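Paewai Small Keeping Project
Progress report to the Dirnach Fund
January 24, 2000

Summary

The project is in good shape and we are very happy to be writing this one. The card part of the work, which was lagging when we reported in September, has caught up with everything else and in some ways has passed it. The sorting table is set up, the holders have arrived, the trays are picked, and we have a way of putting cards away that people can learn in one sitting. We have $400 left in the materials line and would like to talk about how to use it (see "What comes next").

Where we were in September

You may remember that the last report was mostly about drawers. We had gone through the donated desk goods from the Sturnley reading room and the old Kumov office, and almost everything had a home except the cards. Membership cards, loyalty cards, guest passes, business cards, a few expired library cards that we kept anyway. They were in envelopes and in the bottoms of boxes. People would come in for one card and go through the entire pile, and then the pile would be in a new order for the next person. We tried a recipe box with dividers and it was fine for index cards and hopeless for plastic ones, which are slick and slide down under the paper tabs.

Your note back to us said to stop buying containers until we knew what the cards needed. That was good advice and we took it! We spent October handling cards and buying nothing.

What we did

The first job was to split the cards into the ones people reach for and the ones that only have to be safe. It sounds simple and it took most of the month, mainly from arguing over guest passes. In the end a guest pass goes with the everyday cards for as long as it can be used, and after that it goes to the back.

Everyday cards now go in a tray. We like a shallow one, where you can get a fingertip under the end of the card and lift. A deep bowl looks nice on a counter, but the cards stand on edge and work their way under one another. The tray has to be light enough to carry with one hand, and it goes back to the same spot on the table at the end of a session.

Cards that only have to be safe go in pocketed holders. We ordered 20 of them, the soft kind with clear sleeves, and this has been the best purchase of the whole grant. You can see what is in them without taking anything out. The sleeves are a little tight at first. If you flex the pocket open with a thumb and start the card at one corner it goes in fine, and after a few times the pocket relaxes. We have also stopped putting a second card in a sleeve. It saves room and then the one behind gets forgotten.

The third piece was the table itself. We had been working on a pale folding table, and white cards and clear plastic simply vanished on it. The black top is a huge improvement. Clear sleeves catch the light, pale card edges show up, and people find what they have put down. We would tell any other group starting out to get a dark surface before they get anything else.

We also allowed a few things on the table that are not cards: a book, a small whiteboard, a box. We had a rule against this in the fall and dropped it. Real desks have other stuff on them, and practicing on a bare table taught people habits that fell apart at home.

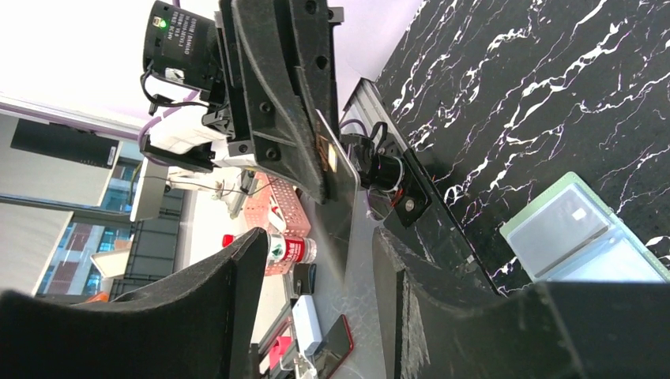 Card holder with green edges and see-through sleeves, on the black surface.

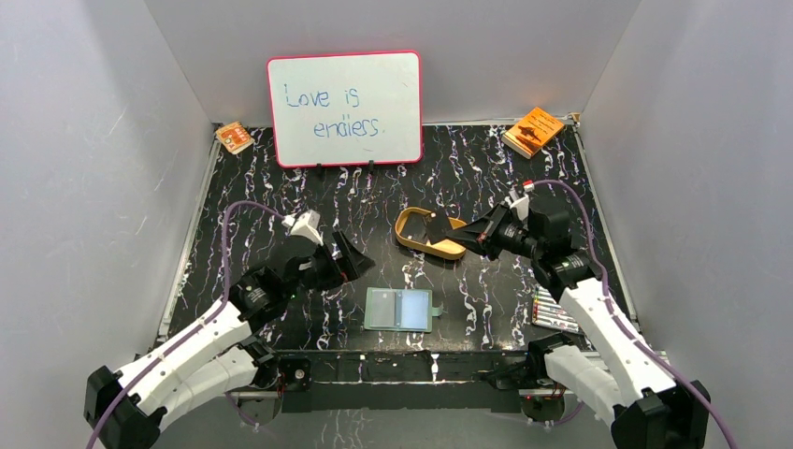 The table with the tray in the middle, the whiteboard at the back and the orange book in the corner. 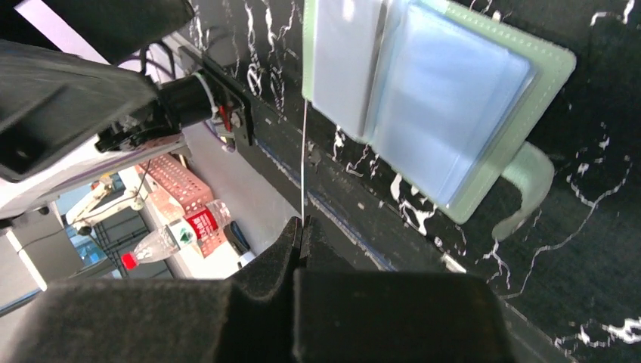
Card holder open, pale blue pockets showing, strap to the side. 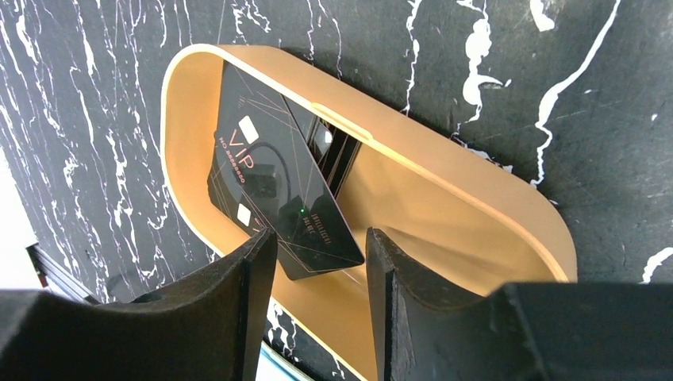
A reply from the Sturnley reading room came in while we were drafting this section, saying that they were delighted with the trays but worried that an open tray would turn into a catchall by spring, with keys and coins and rubber bands on top of the cards, and asking whether we had thought about lids. They added that their own front desk had gone through the same thing with a basket, and that in the end the basket had to be taken away.

It is a fair worry. We did try a lid, a loose one from a cookie tin, and what happened was that it stayed off and became one more object on the table. What has worked better so far is size. When the tray is only a bit bigger than what it holds, a set of keys looks wrong in it and people move them. We have told Sturnley we will send them a smaller tray to try alongside the one they have, and we will pass along whatever they find out. If it fails there it will probably fail in most places, as that desk is the busiest we work with.

Things that went less well

Labels. We wrote labels for the holders in pencil on paper tape and they smeared. Marker on the same tape holds up, but the tape lifts off the soft covers in a cold room. At the moment we are going without labels and relying on the clear sleeves, with the most recognizable card up front. It works for a holder you use often. For the ones at the back of the shelf we still need an answer.

Metallic and dark glossy cards. They are handsome and they are a nuisance. Glossy black shows every fingerprint, and on a black surface it is the one kind of card that disappears. We put those straight in a tray or a sleeve and never down on the bare table.

Session length. We planned on two hours and cut it back to one. Sorting is pleasant work, but by the second hour everyone starts reading the cards instead of filing them. Short sessions, more often, have been much more cheerful and more gets put away.

Spending

The holders and the trays came in under what we had set aside. The tabletop cost more than planned, and we covered the difference from the drawer divider money, which we did not need in the end. Postage to Kumov was higher than expected after a parcel had to go out twice. All receipts are in the folder that comes with the paper copy of this report.

What comes next

With your agreement we would like to spend the remaining money on a second dark tabletop, so that one can travel and one can stay put. Moving the present one is awkward and the corners are starting to show it. If there is anything over, it would go toward label stock that sticks to soft covers. We have samples coming and will test them in the unheated room first.

We would also like to write up the card method as a single sheet for the reading rooms. A draft exists. It is too long, and most of the extra length is guest passes.

Kumov has asked to be next for a tray and a set of holders. They have a shoebox of cards going back years and have promised not to tidy it before we get there, and we cannot wait to open it.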